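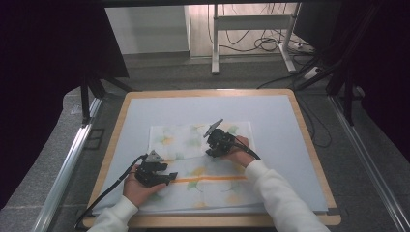
A reader wrote after the May page that his folding program works well with a towel and fails with every thin cloth, and he asked if he must buy a better camera. I would wait with the camera. In my workshop most such failures were in the software settings, and the tips below are in the order in which I check them.

Tips for software that must handle thin cloth

Check the clocks first. If you record two grippers and a head camera, all the streams must use one clock. In Ferham the setting is called "common time" and it is switched off after each update. I once lost 300 recordings to this. Now my start script reads the setting and refuses to run if it is off.

Do not find the cloth by color only. White cloth on a light table gives a mask with holes. Let the program search for the outer edge, and after that fill the inside. Do the filling before you smooth the edge, otherwise the corners become round and the planner takes a wrong grasp point.

Keep the layers separate. A folded cloth has one outline but two or more layers, and a planner which knows only the outline will lift all of them together. I save for each step a small note with the number of layers under the grasp point.

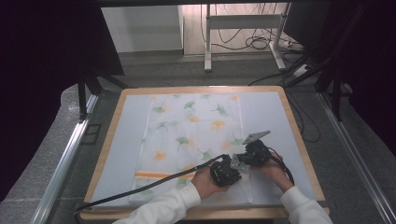
The note can be very short. Mine has three fields: step, layers, and which hand moves first. The Voditz planner can read it as a plain text file, with one line for each step. Be careful with empty lines at the end of the file, it counts them as a step and then waits.

Give both hands a minimum distance. When two grippers work close together the planner must know the size of the whole tool, and the fingertip alone is too small a model. I add the cables also, as a simple wide box behind each hand.

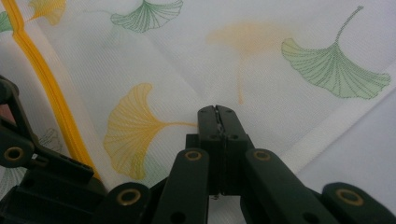
Matching points between the gripper camera and the head camera is the slowest part of my program, and also the part where a good choice of cloth helps. Plain white gives the matcher almost nothing. Printed ginkgo leaves in yellow and green are much better, with their thin stems and the fine lines in each fan, and the bright yellow strip down the left side gives a long line for checking the rotation. Mask the black gripper parts before matching. They stay in the same place in every picture and the matcher likes them too much.

Limit the number of points. I stop at 1000 for each picture. With 3919 the result was the same and my old computer became very slow.

Save the raw files before any cleaning, and write the software version in the folder name.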